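Can a machine do it yet? Frequently asked questions

Bhatt Automation, Skirkport

We fit and service small automation for workshops, laundries and packing rooms in Skirkport, Platlow and the towns between. The questions on this page come up on most first visits. Many people also ask about their own homes while we are there, so those answers are included.

Can I buy a robot that does the housework?

No. You can buy machines that do single chores. Robot vacuums are good on hard floors and low carpet. Robot mowers are good on a plain lawn. Window cleaning robots work on large flat panes and are more trouble than they save on small ones. A dishwasher and a washing machine still take more work off a household than anything with wheels or arms.

What you can't buy, at a price most families would pay, is one machine that picks up the toys, clears the table, loads the dishwasher and puts the clean plates back in the right cupboard. There are demonstrations of all of those. Look at how long each one takes, whether the video has been sped up, and whether a person is steering from another room.

Why can a robot weld a car but not fold a towel?

The car body arrives in the same place every time, held in a fixture, and it is stiff. The robot repeats a path. A towel comes out of the dryer in a different heap each time and changes shape when you touch it. The machine has to find a corner, hold it, find another corner, and notice if it has picked up two layers.

Towel folding can be done by robot arms now. It is slow. A commercial laundry that folds flat sheets all day is better off with a conventional folding machine fed by hand, and we have told two laundries in Platlow exactly that.

Which shop-floor jobs are ready now?

Loading and unloading a lathe or mill where the blanks are all one size. Stacking boxes on a pallet. Driving the same screws into the same casting. Running a bead of sealant. Moving totes from one end of a building to the other, if the floor is decent and people leave the route clear.

We put a loading arm on a turning cell at a shop in Irnlow. It handles 205 blanks on a shift with one person checking on it between other work. The part was well suited to it: round, heavy enough to sit still in a tray, with a clean outside diameter to hold.

Which jobs are close?

Sorting mixed parts from a bin is close, and for some parts it is already here. Shiny and clear things are still harder than matte ones because they confuse the cameras. Simple kitting, where a machine puts one of each item in a bag or tray, is close too. Putting a ring or cover onto a housing is possible with a good fixture and gets much harder without one.

Which jobs should I leave alone?

Anything with loose cable, thin film, foam or fabric, unless it is your main product and you do a great deal of it. Wiring up a control panel. Deburring by feel. Repairs of any kind, as every one is different. Cleaning up a bench at the end of the day also belongs on this list, and it is the one owners ask us for most often.

Do I need one arm or two?

Start by watching your own hands. If one hand holds the part and the other does the work, a clamp or a nest can often take the place of the holding hand, and one arm is enough. If you pass the part from hand to hand, turn it over, or stretch something between both hands, then you may want two arms.

Two arms cost more than twice as much trouble. They have to stay out of each other's way, share a reach, and agree on where the part is at the moment of a handover. The benefit is that you can do away with a fixture for each part number. A shop with 4 part numbers should buy fixtures. A shop with 800 should at least have the conversation.

Are two-fingered grippers good enough?

For a surprising share of jobs, yes. A parallel gripper closes two fingers toward each other and that's all it does. With the right finger shape it will hold a rim, a shaft, a box edge or a bottle neck. We spend more time on fingertips than on any other piece of hardware. A notch in the wrong place will drop one part in every tray, and you'll blame the camera for a week.

Suction is better for flat, sealed, smooth surfaces. It is poor on anything with holes through it. Hands with many fingers exist and are improving, but we don't fit them. They are delicate, and spares take too long to arrive.

How fast are these machines on handling work?

On a fixed job, faster than a person over a full shift, mainly from not stopping. On a varied job, slower, often by a lot. We timed one of our own trials on picking a flat part off a table and placing it in a tray. An experienced assembler did it without seeming to think. The arm took 60 seconds on its worst attempt, most of which it spent trying to get a finger under the edge.

Flat parts on a hard surface are a known nuisance. A person slides the part to the edge of the bench or lifts it with a fingernail. There are a few ways to help a machine: a softer surface, a stand that holds the part at an angle, or a tray with finger slots. The slotted tray is the one we suggest first.

What does "trained by demonstration" mean?

A person guides the arms through the job many times, and software learns from the recordings. It is a real method and it has made soft and awkward items more approachable than they were. It also needs a lot of demonstrations, done carefully, and the result can be thrown off by a change of lighting or a new color of bench mat.

If a seller tells you their system learned a job this way, ask how many times it was shown, how often it fails, and what it does after a failure. The last one matters most on a shop floor. A machine that drops a part and stops is a small annoyance. One that drops a part and carries on with the next step can fill a bin with scrap before lunch.

Will I need to change my layout?

Nearly always. Expect to give up some bench space, and to become stricter about where things go. People are very good at working around a roll of tape left in the wrong spot. Machines are worse at it. We ask for parts to be presented the same way up where possible, for cables to be tied back out of the reach of the arms, and for steady lighting that doesn't depend on the nearest window.

Plastic sheeting on a work surface deserves a mention. Plenty of shops use it to keep finished faces from scratching. It creases, it slides, and it reflects light back at a camera. If you need a protective layer under an automated station, a fixed rubber or felt mat is easier to live with.

Is it safe to work next to one?

It can be, after a proper assessment of the whole station. The arm being sold as "collaborative" settles very little. An arm that stops gently on contact is no help if it is carrying something with a sharp edge. We look at the arm, the gripper, the part and the person together, and sometimes the answer is still a fence.

Will it replace my staff?

In the shops we've fitted, the loading work went away and the checking, setting and fixing work grew. Some of those places took on fewer people afterward than they might have. We can't promise you otherwise. What we do ask is that whoever does the job today is in the room when we plan the station, as they know things about the part that aren't on the drawing.

Can I try it before I spend money?

Yes. Send us a box of parts, including the bad ones, and a phone video of the job being done at normal speed. We set it up at Skirkport and send back the results with the failures left in. A trial on one part is usually enough to tell whether a job is ready. If it isn't, we'll say what would have to change, whether that's the fixture, the fingers or the part itself.

My parts are round, flat metal pieces. Is that a good first job?

It's a fair one. Metal holds its shape and a raised rim gives the fingers something to close on. The points to settle are how the part sits before it's picked, whether it has to face a certain way when it's put down, and whether the surface can be marked. If holes need to line up with something, say so at the start - finding the rotation of a round part is a separate step and adds to the cycle. 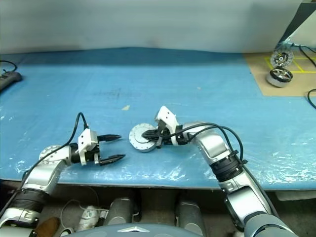 Tell us the tolerance on that line-up as well. A loose fit can be handled by letting the gripper give a little as the part goes on. A close fit usually means a locating pin, and we would want to see the mating piece before quoting.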